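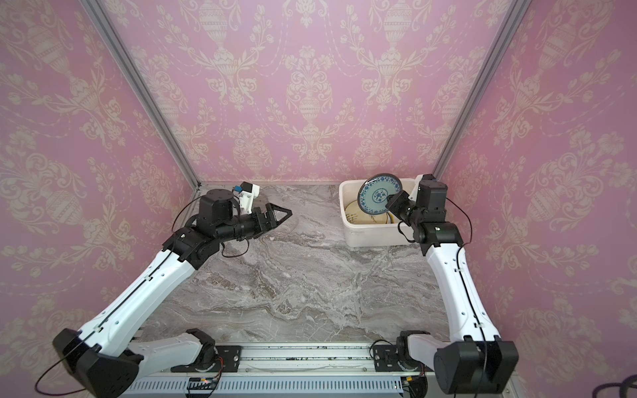

The Plates Come Down in January
By Guadalupe Aguirre

My aunt Zavala - that was her last name, but it's what everybody called her, even her husband - owned more plates than any household of two could use in a year. She had blue and white ones for company, cream ones for weekdays, yellow ones that only came out for cake. When she moved into a smaller place in Prustcombe, I got the job of sorting them, and I've been a little plate-crazy ever since.

So every January, after the last of the holiday dishes are washed, I go through my own. I put on the radio, clear off the table and pull everything out of the cabinet. It takes me most of an afternoon and I love it. My husband finds an errand to run.

I used to do this with cardboard boxes, and I don't recommend it. Boxes sag, the bottoms get soft if you ever keep them in a basement, and you can't wash one. A couple of years ago I switched to plain white plastic tubs, the low rectangular kind you see in restaurant kitchens, and I'd never go back. You can see what's in there without digging, the sides are low enough that your knuckles don't get scraped, and when the season's over the tub goes in the sink with everything else.

The next question is how to put the plates in, and people have feelings about this! My mother stacks flat, biggest on the bottom, end of discussion. For a cabinet shelf I agree with her. For a tub I like them leaning, tipped at an angle against one end like records in a crate. You can flip through them, and if you want the third plate back you don't have to lift two others off the top of it. Something soft goes underneath, usually a dish towel that's too stained to show anybody. If the tub is going in the car I tuck another towel between each pair of plates, and if it's only going from the table to the hall closet I skip that part and walk slowly.

Hold a plate by the rim when you lower it in, and let it touch down before you let go. I chipped one of Aunt Zavala's blue ones by dropping it the last half inch. Half an inch! It had made it through her four children and a kitchen remodel.

Blue and white is where my heart is, I'll admit. There's something about a dark blue rim around all that floral business, with the white left open in the middle where the food goes. A fried egg looks wonderful on it. So does toast. The cream and yellow plates are quieter, and mine have been in and out of favor over the years, but put a couple of them next to the blue and suddenly the whole table perks up. I stopped worrying about matched sets long ago. At our last big dinner I don't think any neighbors at the table had the same plate, and my cousin from Troltevo asked where I'd bought the collection.

I feel the same way about wallpaper, which my daughter says is a separate problem. I have always wanted a pink dining room, with urns and scrolls and big old-fashioned flowers climbing up the walls in columns. Patterned plates in front of patterned walls is supposed to be too much. I say try it before you decide. Pink and blue have been getting along for a very long time, and if you keep the tabletop calm - a soft gray marble look is lovely - your eye has somewhere to sit down.

Our own dining room is still beige. I'm working on it.

A few odds and ends from this year's sort. The sticker residue on secondhand plates comes off with cooking oil and patience. Anything with metallic trim stays out of the microwave, and in my house it stays out of the dishwasher too. Crazed plates, the ones with fine cracks all through the glaze, I keep for setting under potted plants. And I label the tubs on the short end, in marker on masking tape, so I can read them when they're pushed back in the closet. Last year I labeled the lids, then mixed up the lids.

I ended up with two tubs to give away. One went to my niece, who just signed a lease over on Rusance Street and was eating off paper. The other is by the front door, and I've already taken a yellow cake plate back out of it.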